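3.2 Materials and setting

The study took place in the two kindergarten rooms at Mirndale, a public elementary school that serves the town and the farms to the east of it. The rooms share a door and a sink. Both teachers had used water play before, mostly in warm weather and mostly outdoors, and neither had used it to teach sorting or number words.

We wanted a task that children could start without a spoken rule. Earlier work on early sorting has leaned on cards and blocks, which stay where they are put. Water play is different in that the pieces can drift, and a child who has made a group may have to make it again. We expected this to draw out more talk between partners, and the pilot sessions in April gave us some reason to think so.

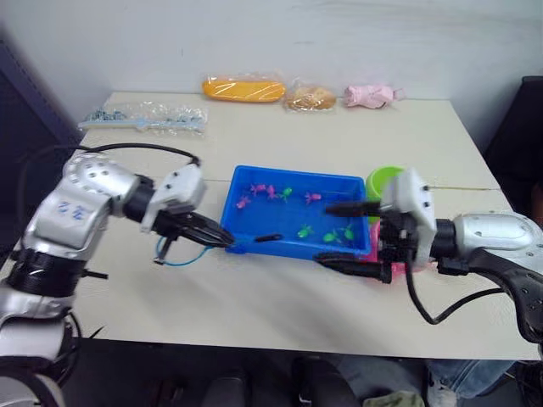
Figure 2. Toy fish in a shallow tray of water.

Group size was the first thing we had to settle. In the pilot, children worked in fours, and the two who sat farthest from the teacher spoke very little. For the main study we moved to pairs. Each pair shared one tray and sat on opposite sides of a table. The fish came in two colors, pink and green, with four of each in the tray shown in Figure 2. Equal sets were used in the first session so that a child who matched one pink fish to one green fish would have none left over. Later sessions used unequal sets. The water was kept to a thin layer, as deeper water in the pilot led to splashing and wet sleeves, and one session was stopped early for that reason.

Sessions lasted 20 minutes. The teacher opened each one with the same sentence ("Show your partner which fish belong together") and then stepped back. If a pair had not touched the fish after a short wait, she repeated the sentence once. No further prompts were given until the closing talk, when each child was asked to say how the fish had been grouped.

3.3 Coding

Talk was recorded and typed up in full, which gave 600 child turns after we removed turns that could not be heard clearly. Each turn was placed in one category: naming, comparing, number talk, directing the partner, or other. Color words used alone were coded as naming – "this pink one" – while "more pink than green" was coded as comparing. Parveen Gamage coded all of the turns. A second coder, who did not know which session a turn came from, coded 50 of them, and disagreements were settled by going back to the recording. Most of these concerned short turns such as "that too," where the meaning depended on what the partner had just said.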